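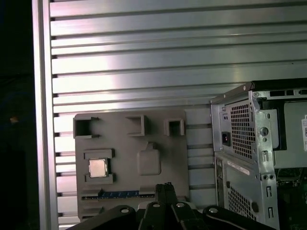 2022-03-02

Late again, hands smell of aluminum. Quick notes before I forget which numbers went with which.

Wrist camera finally stays put. Old bracket from Candholm had a wobble I kept blaming on the arm, swapped it for the printed one and the wobble went away. Should have done that in December. Hand-eye calibration redone, 20 poses, saved under the new name so I don't load the old one AGAIN.

Board plate is up against the slotted panel now. Chip sits in the socket frame, square, no rocking. Fingers down by the blue slot for most of the evening, just working out the approach. Coming in from below is ok but the linkage spreads so wide when it opens, have to watch the clearance to the PC case on the right. Moved the case over a bit, then had to teach the home pose over again. Of course.

Glare off the ribs is bad. Big pale band right across the middle and the edge finder loves it, picks that over the gray plate every time. Tried shorter exposure. Better on the panel, worse on the plate, gray on gray in there. Maybe a sheet of matte black behind it? Or turn the lamp. Turn the lamp first, its free.

Sokirora driver dropped the connection twice, both times when I changed speed mid move. Log says timeout at 300 ms. Not touching it tonight. Might just set one speed and leave it.

Z offset: 254 at the plate top edge, write this on the tape too. Grip force is still a guess, roughly 3,000 on their scale, whatever the units are. Manual doesnt say. Totetura forum doesn't either, one thread, no replies.

Thinking about Lacson for the name of the whole rig, the folder is called that already so why not.

Tomorow:
lamp
one dry run at the slot, slow, hand on the stop
then the chip pick, but only if the dry run is clean
longer USB cable, this one pulls when the wrist turns
sweep up the shavings by the vise, they're in my socks

Shared shop closes early this week so no midnight session. Bed.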